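Wavgate Forums > Home & Furniture > Tables and desks
Topic: veneer or laminate?? and what do I clean it with
222 views

gregor_r
posted 06/07/2024
Ok quick one. Got a table secondhand, pale top, sort of beige with a bit of pink-gray in it depending on the light. Seller said "solid wood" but I have doubts. Grain is really fine and tight on one side then it goes into these big wavy curves toward the other corner. Want to know what it is before I put anything on it. Paid 75 for it so not the end of the world but still.

flotwood_fan
Check the edge. If the grain lines on top carry on over the side and onto the end its solid. If there's a strip stuck on, veneer or laminate. Takes ten seconds

gregor_r
Edge has a strip. So not solid, great. Seller has gone quiet on me btw

Mags_in_the_shed
Strip doesn't settle it between the other two. Look for a repeat in the pattern. Printed laminate repeats somewhere, usually on a long top you find the same squiggle twice. Real veneer can have matched leaves but they're never quite the same. Also get down low with a window or lamp behind it and look across. Print looks flat, veneer sort of moves.

gregor_r
Looked for a repeat and can't find one, but it's not a huge table so maybe it just doesnt fit one in. Went down low like you said. The middle goes silvery and the lines nearly wash out, then it's duller out at the sides.

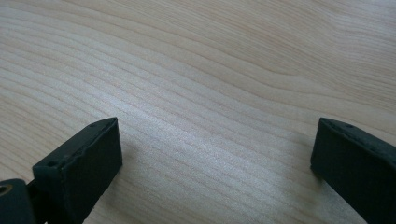

So I'm leaning veneer but the sheen could be some kind of coating I guess. No stains or marks on it that I can find, whoever had it before was careful or never used it.

Mags_in_the_shed
Leaning veneer too, going by the big curves. Wouldn't bet the house

flotwood_fan
Disagree, I've had laminate that did exactly that under a lamp. The good stuff has texture pressed in. My old Imrie desk fooled everyone who sat at it, me included for a year. You can't call it off a shine.

Mags_in_the_shed
Didn't call it off a shine, read the post. I said curves

FinSemple
Does it matter? Treat it like veneer and you're safe either way. Damp cloth, wrung right out, dry it straight after. No spray polish. No vinegar - someone always says vinegar. Coasters.

tbl_leg_larry
vinegar is fine, used it for years

FinSemple
There he is

gregor_r
lol. What about wax? Had Novurard recommended to me, the paste one

FinSemple
Don't wax till you know. On laminate it just sits there and goes smeary and you'll be at it with dish soap all weekend. If it IS veneer it'll have a lacquer on it and still doesn't need wax. Try a dab underneath if you must, but the underside is often a different material so that won't tell you much either.

flotwood_fan
Underneath is a good shout for the other question though. Look for a screw hole or a cable hole drilled through. You'll see the layers inside. Thin wood layer on top = veneer, brown papery line = laminate

gregor_r
Will flip it tommorow when I've got somebody to hold the other end. Just the cloth for now. Thanks all - even larry

tbl_leg_larry
half cup to a quart of water. you'll see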